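Devendra on the phone again. Van's at the bridge, he says. Which bridge. The bridge, he says, and he's gone.

So 39 minutes. Maybe less if he drives the way he drives.

My mother taught at Clirkamia for 14 years and in all that time she never threw away a ribbon. Now the lease is up and the mirrors are sold and there's me, on my knees by the barre, with her pink box and everything that goes in it. The rest can go on the Shukla truck with the chairs. The box goes with Devendra, on his lap if it has to. She was very clear about that. She called from Trosness at six this morning to be clear about it and again at seven.

"Don't squash the pouch."

"I won't squash the pouch."

"You squash things."

I do squash things.

Pouch first then. On the left, bow up. Then the black case, lengthwise, snap toward me, because it only fits lengthwise. She used to keep it on the piano and we weren't allowed to touch it. I've never seen inside. I was thirty-one last birthday and I still looked over my shoulder before I picked it up.

Then the blue. Then the wool, which has to go in around the sides so nothing slides, and the wool won't stay put, the wool goes wherever it likes. 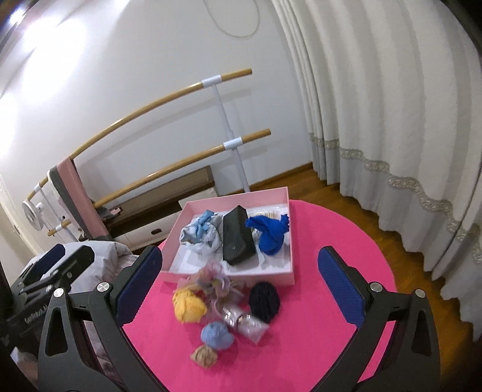 The box at the barre, wool still to go in.

Phone. Mother.

"Is the yellow in?"

"It's next."

"The yellow goes in last. On top. So I see it."

Fine. Yellow out of the running. Black one then, or the light blue. I rolled the tan one with my thumb and thought about the winter she knitted leg warmers for the whole spring show and ran out of every color but brown, and told the parents it was a forest dance. It became a forest dance. I was a stump. Devendra Tyagi was a bigger stump, he was eleven and already too tall, and he stood behind me on the stage in Fullurstead town hall and whispered that he was going to be sick. He wasn't sick. He stepped on my foot and I cried and a woman in the front row said how moving.

That's how long I've known him. That's why he gets to say the bridge and hang up.

Took the sheer stuff and shook it out. Dusty pink, lilac, a yellow like old piano keys. There was a tune for this, when we put the costumes away. I couldn't get the words. Something about the moon, and then a line where everybody clapped. I clapped. Felt stupid. The room gave it right back, no chairs in here anymore, every noise twice.

Phone.

"Did you find my quilt?"

"Which one?"

"The white. The one with writing."

"Mom. Your quilt's not in the box."

"I know it isn't in the box, it's a quilt. Is it coming or is it going with the chairs?"

I hadn't thought. I'd thought box. I said coming, it's coming, and wrote QUILT on my hand with the label pen, and then wrote it on the actual label too, which was meant for the box, so now the box had no label. There was one more in the kitchen. Ran. It was stuck to the kettle. She'd written 1000 on it in red and underlined it, and I stood there wasting a full minute on what she ever had a thousand of. Pliés, probably. She used to make us count them out loud.

Peeled it off, turned it over, wrote her name on the back. The glue was all gone. Ran back with it anyway.

Sleeves up. Everything at once now. 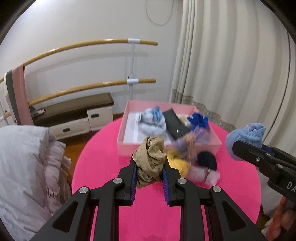

Because here's the trouble with doing it fast, you pick up one thing and it's got its corner round another thing, and then you're unpacking. The lilac went over the side. I put it in. It came out. I said a word she doesn't let me say in the studio, and waited, and no one told me off, and that was worse than being told off.

Sat back a second. Only a second.

The barre has a dip in it by the door end where the little ones hung off it. She painted it every summer and you could still feel it. I put my hand there. Somebody from the new lot will have it down by December, they want desks.

Horn outside. Two short, one long. He's done that since he got his lisence.

"It's 152 steps from the van to your door," he said, coming in sideways with his coat open, out of breath. "I counted. I parked badly."

"You parked at the bridge."

"I parked near the bridge." He looked in the box. He looked for quite a while. "She's really letting you touch the case."

"Letting us. You're carrying it."

"What's in it?"

"No idea."

We both looked over our shoulders. Then he got his big hands under the box, gently, like it was asleep, and I piled the quilt on my arm and got the light with my elbow and we were out, we were on the stairs, he was counting under his breath, and on the second landing the phone went.

"Is the yellow on top?" she said.

I told Devendra to stop. He stopped. I gave him the phone to hold in his teeth and ran back up for the teh yellow.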